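Deux pinces, un bras et beaucoup de patience : rencontre avec Solange Robichaud

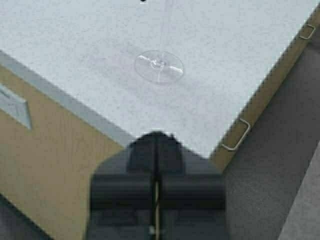

Les deux doigts noirs de la pince, serrés, face à une petite pièce transparente.

Chez Cedadow, Solange Robichaud compare des pinces depuis le mois de juin, et elle en parle avec une tendresse qu'on réserve d'ordinaire aux vieux vélos. « La première, la Resum, je l'aimais beaucoup, elle fermait doucement, raconte-t-elle en nous servant un café. Mais sur les pièces fines, elle glissait, elle repartait, elle glissait encore. »

La seconde, baptisée Idska, a passé plus de 1000 essais sur le même bras – le même contrôleur aussi, elle y tient beaucoup. « Sinon on ne compare rien du tout, on se raconte des histoires ! » Sur les objets plats, l'Idska a manqué 47 prises, et Solange les a toutes revues, une par une, avec son collègue Selim Kozan.

Le transparent reste sa bête noire. Vue du poignet, une pièce claire sur une surface pâle se résume à quelques reflets et à une ombre douce. « Moi, je la vois parce que je sais qu'elle est là. La caméra, elle, doit se débrouiller avec un bord qui brille un peu. » Selim voudrait changer l'éclairage, elle préférerait d'abord essayer des doigts plus minces, et la discussion dure depuis 9 jours. « On fera sans doute les deux, soupire-t-elle en riant, mais je commence par les doigts. »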